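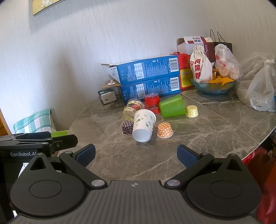

Ninville Robotics Club board > Projects > Cup sorting, fall group

Thread: Cup nesting task, what counts as a success?
2,542 views

pichler_b
Posted 02/10/2020
Starting a thread so we stop arguing in the hallway. The task for the club project is cups and cupcake liners on a table, mixed up, some standing and some on their sides. End state is cups standing, liners nested by size. We collect demonstrations by hand with the grippers and then train on them.

Right now we have 441 demos logged and three people scoring them three different ways. I score a demo as good if the end state is right. Rahel scores it as bad if there was a regrasp anywhere. Tom's group doesn't score at all, they just keep everything. We need one rule before the next round.

nestingdoll
I keep everything because we don't have enough data to throw any out. 441 is not a lot. If the cup ends up standing it's a good demo. A regrasp is useful, the policy has to learn what to do when it misses.

rmosli
Rahel Mösli here, for anyone who only knows me by the username. I don't mark every regrasp as bad. I mark it bad when the person let go, moved the gripper away, hung there for a while and came back. Those pauses are all through the early files. The model we trained on them in Wosero stops over the cup and does nothing. We watched it do that for an entire meeting.

A quick miss and a second try I leave in.

pichler_b
OK, that is different from what I thought you were doing. Can you put a number on "a while"?

rmosli
Two seconds. I'd accept three.

gantry_gus
Question from someone who missed the last two meetings. Why are we using paper liners at all? They deform. Half the time the pad pushes the side in and you get a taco. Rigid cups would give a cleaner result and we could have something working for the demo in November.

nestingdoll
Because rigid cups are easy and the other school already did rigid cups.

gantry_gus
I don't care what the other school did. I want something that runs in front of parents.

pichler_b
Both, then. Rigid plastic cups are the first stage and liners are the second. The paper cup goes in between, it has some give but it holds its shape if you don't squeeze. I wrote that in the plan, page one.

gantry_gus
There's a plan?

pichler_b
Pinned at the top of the board.

lowtorque
On the liners. I did one full session of nothing but liners and these are my notes, for what they're worth.

Foil ones are easier than paper ones. They stay where you bend them, so you can at least see what you did.
Go for the rim from the side with one finger in and one finger out. Grabbing across the whole width crushes it every time.
Close slowly. You can't feel much through the handle, so watch the rim and stop when it moves.
Patterned paper liners stick together in the stack. Separate them before you start, or you'll be placing two and calling it one.

I got 12 clean ones in an hour. The plastic cups go much faster than that.

rmosli
Did you do these with one gripper or two?

lowtorque
One. I tried using the second to hold the bigger liner still and kept bumping the two together. Somebody with better hands might manage.

nestingdoll
Two is the right way for nesting. You hold the outer one, you place the inner one. With one gripper the outer liner slides all over the table, especially on a smooth top. Bumping goes away with practice. Start with the hands wider apart than feels natural and bring in only the one that is placing.

lowtorque
I did start wide. The linkages still catch when you get down to the small ones. I'll send you the file and you can tell me what I did wrong.

nestingdoll
Send it.

mika_t
Can we talk about the background? I've been recording at home on the dining table and I clear everything off first. Then I looked at some of the other uploads and people have food, boxes and bags all along the back. Is that allowed? It seems sloppy to me.

pichler_b
It's allowed. We want it. A model trained only on bare tables falls apart as soon as somebody puts a backpack down. Last year's did, in the middle of the open house.

mika_t
Then I've been wasting time clearing the table.

rmosli
Not wasted, we need some of each. I would still keep clutter out of the working area itself. If there is a box where the cups are supposed to end up, then the person has to move around it and we get odd paths. Back edge of the table is fine.

gantry_gus
I disagree a little. Odd paths are real life.

rmosli
Real life can wait until stage three.

mika_t
One more. Does it matter if cups start on their sides with the mouth facing you? I find that the easiest, one finger goes straight in. Facing away I have to reach over and I usually lose it.

lowtorque
It matters a lot. If everyone starts with the mouth facing them, it will only ever learn that. Turn them. I roll mine across the table and leave them wherever they stop.

mika_t
Rolling is good, I'll do that.

pichler_b
Going to write up what I think we agreed on. Shout if I got it wrong.

End state decides good or bad.
Any pause over three seconds with the gripper open gets the file flagged. Flagged files are kept in the Nikach folder and left out of training for now.
Start positions get mixed up, some standing, some on their sides, mouths in all directions.
Clutter is OK at the back, keep the working area clear.
Plastic first, then paper cup, then liners.

Target is up to 3,629 files by the end of the school year — that is the most the drive will hold at the current settings, so please stop uploading duplicates.

nestingdoll
Fine with all of it except leaving the flagged ones out. I think we should train once with and once without and compare.

rmosli
I'd be OK with that if you run it.

nestingdoll
I'll run it. Need the lab machine for two nights.

gantry_gus
I still say rigid cups only for November.

pichler_b
Noted. Bring it to the meeting. Lowtorque, can you rename your liner files before you send them? They all came through with the same name last time.

lowtorque
Doing it tonight.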